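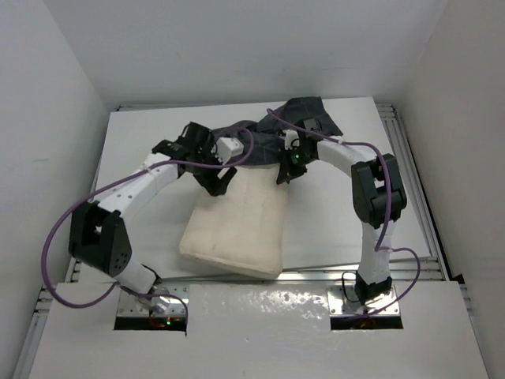 What does a two-armed robot workstation really cost a small firm to buy and run?

More than the quote says, and mostly in places the quote doesn't mention. Take the price of the arms, then set aside at least as much again for fitting, spare parts, training and the hours your own people will spend standing next to it.

I have been reading sales brochures for robot arms for the best part of three months. They are cheerful things. In the one on my desk a pair of arms folds a tea towel beside a bowl of lemons, and the payback period is given in large type. The lemons are not on the parts list, and neither is much else.

Soft goods are the new promise. For years the salesmen left cloth alone. A robot could weld a car door because a car door stays the shape it was pressed in, and a pillowcase doesn't. Now there are two-armed cells being offered to laundries, upholsterers, bedding makers and anyone else who handles fabric for a living, and the people being asked to sign for them have often never bought anything cleverer than a steam press.

Gemma Pilkington runs the finishing side of a firm in Lomport that makes seat pads and covers for pubs, care homes and a couple of boat builders. She was sent three quotes last November. Two of them, she says, were for the arms and nothing else.

"I rang one up and asked what it would be bolted to. He said that was up to the customer. I asked what it would pick things up with, and that was up to the customer as well. So I had a price for two arms that couldn't stand up or hold anything."

The third, from a supplier called Dratia, was longer and a good deal dearer. It listed the base, the side panels, the grippers, the cabling and a fortnight of setting up. She thinks it was the only honest one of the three, and she still didn't buy it.

Her reason was the covers. The firm's order book that month had 166 different cover patterns in it, some in heavy weave, some in a thin check that slides about like wet paper. Dratia's demonstration had used one cloth and one pad. When she asked how long it would take to teach the cell a second cloth, she was told it depended. When she asked what it depended on, she was told they would need to see the cloth. She posted them a bag of samples and waited five weeks for an answer, which came back as a day rate.

Day rates are where budgets go to pieces. Nigel Marsden, who spent most of his working life buying machinery for food and textile plants and now advises smaller ones, has a habit of turning straight to the back page of a quote to find them.

"The hardware is the cheap bit, if you look at it over five years. Look for the word 'integration' and see if there's a number beside it. If there isn't, you're the number."

He showed me the papers from a job at a laundry he won't name. The machine had been approved on the strength of a saving of 1,906 staff hours a year. No line anywhere gave the hours of the person who would load it, clear it when it dropped something and start it up again. Marsden went in after the first year and added them up from the shift sheets. They came to 2,362.

The laundry kept the machine. It had been paid for by then, and the finance director had told the bank about it.

There are happier stories, though I had to ask for them. Sena Kpodo set up a two-armed cell at Postadis, a contract sewing firm, and is fond of it in the way some people are fond of an old van. It does one job, on one size of item, in one fabric. She chose the job herself after the supplier had suggested four others.

"They wanted it folding and bagging and everything. I said, can it lift a cloth off a pad and put it flat. Get that right and we'll talk."

Getting that right took most of a winter. Cables were the first trouble, she says, because a moving arm drags its wires about with it, and a wire that snags will fail sooner or later. She keeps a spare of every lead on a hook by the cell. The supplier's list of recommended spares didn't include any. Gripper fingers were the second. She replaces them when they wear smooth and has them down in the budget as a consumable, next to needles.

Her figure for success is 92 lifts in every hundred without anybody stepping in. I thought that sounded rather good. Carol Lightfoot, who does the accounts at the same firm and sat in on our talk with her coat on, thought it sounded like eight.

"Eight in a hundred and somebody has to be near it," she said. "So I've still got the wage. What I haven't got is the wage doing anything else."

Kpodo's reply was that the person nearby also trims threads and packs. Lightfoot's was that they did that before. I don't think they have settled it.

If you are going to buy one of these things anyway, and plenty of readers will, the advice I collected is dull and fairly consistent. Send your own fabric, the worst you've got, and go and watch it being handled for a whole shift. Poppy Hartley, who has sat through a lot of demonstrations for the Luo buying group, says she stops paying attention to the robot after ten minutes and watches the engineer's hands. She wants to know how often they go near the keyboard.

Ask for the price of the second product at the same time as the first. Get the cost of a year's support in writing, and find out where the engineer lives. Measure the doorway. Ask what happens to the software if the supplier is sold, and don't accept "we'd look after you" as an answer. Put the hours of your own people in the sum at their proper rate, including the supervisor's, including the first three months when very little will come out of the far end.

Rent before you buy, if they'll let you. Few will for less than a year. Hartley has talked one supplier down to six months, and says the rental price told her more about the machine than the brochure had.

Pilkington has asked Dratia to quote again in the spring, for the thin check only. She has kept the space clear by the back wall. At the moment it has two pallets of foam in it.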